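I gave up fabric softener in April, and since a few people have asked how the laundry side of the house is going, I'm writing down what I do now. It's mostly about towels and cleaning cloths. Clothes are a separate matter and I haven't changed much there.

The reason was simple. Our towels had stopped drying anything. You'd get out of the shower, rub yourself down, and the water would move from one part of your arm to another. I assumed they were worn out and nearly ordered a new set from Karagiannis, the linen shop downtown, where the bath sheets I like are $40 each. We'd need seven. Before spending that I read the care label on one of the old ones, which I had never done in all the years we'd owned it. It said no softener, in capitals.

Softener leaves a coating on the fibers. That's what makes them feel slick. On a cotton shirt you may not care, but a towel has one job and the coating gets in the way of it. Microfiber is worse, as the fibers are very fine and they hold on to whatever you put on them. I had been washing everything in the house with a capful of the blue stuff for years.

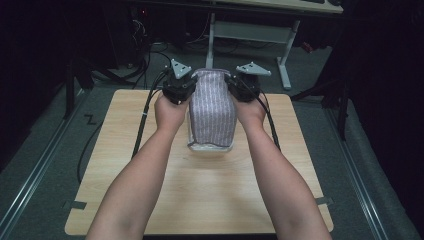 To get the old softener out, I ran the bath towels through a hot wash with no detergent and a cup of white vinegar, then a second hot wash with half the normal amount of detergent. The first load left a gray film on the door glass. I did the same again the next Friday. After the second round they were noticeably better, and after a month I stopped thinking about them. They are rougher than they used to be. I've come to like that, though not everyone in the house agrees.

Two warnings. Don't mix vinegar with bleach, ever, in a washer or anywhere else. And check your washer's manual first, as some makers say vinegar is hard on the rubber seals. Mine is an old Nutel front loader and the manual has no opinion on it. I only did it twice and I wouldn't do it every week.

## Microfiber gets its own load

I used to throw the cleaning cloths in with the bath towels. The cotton sheds lint and the microfiber grabs it, and then you're wiping a mirror with somebody's bath towel. Now the cloths wait in a bucket under the laundry sink until there are enough for a small load. They get warm water, a tablespoon of liquid detergent, and nothing else.

I don't use powder on them. Our water is cold enough in winter that powder doesn't always dissolve, and the grains get down into the pile and stay there. I also keep them away from bleach and high heat. Heat flattens the fibers, and once that happens I don't know of any way to bring them back. I ruined a stack of glass cloths this way in the dryer on the cotton setting. They came out stiff at the edges and only pushed water around, so they went to the garage for wiping down the mower.

The shaggy ones, with the long pile, need a good shake before they're hung up. If you skip it the pile dries in clumps. They loosen up with use but they're unpleasant to pick up.
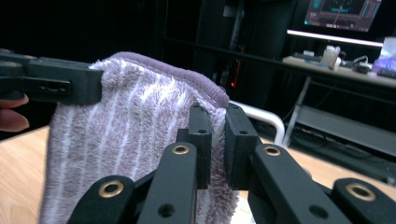

## Drying

We have a dryer and I use it less than I did. Part of that was the electric bill. It came to $127 in the worst month of winter, and the dryer was an easy thing to cut back on. The bath towels go on the line if it's dry out, then in the dryer for ten minutes on low to take the board feeling out of them. If it rains they go straight in the dryer and I don't feel bad about it.

The cloths hang on a folding Tratholm rack in the hallway. It's a cheap rack and one leg has been wobbly since the first week, but it folds flat behind the door and holds a whole load. They're usually dry by the next morning.

I tried wool dryer balls too. They're loud. I think the towels come out a little fluffier with them, but I never timed a load with and without, so I can't say if they save anything. The dog took one and I haven't replaced it.

## Detergent

I buy the unscented Drakska in the big jug and use less than the cap says. The lines inside the cap are hard to read, so I drew one on the outside with a marker. For a normal load I fill to just under it. If there are still suds in the drum at the end of the rinse, I used too much, and I run another rinse.

Next I want to sort out the kitchen towels, which still smell off by the second day no matter what I do. I've started hanging them open over the oven handle instead of bunched on the hook. Too early to say if it's helping.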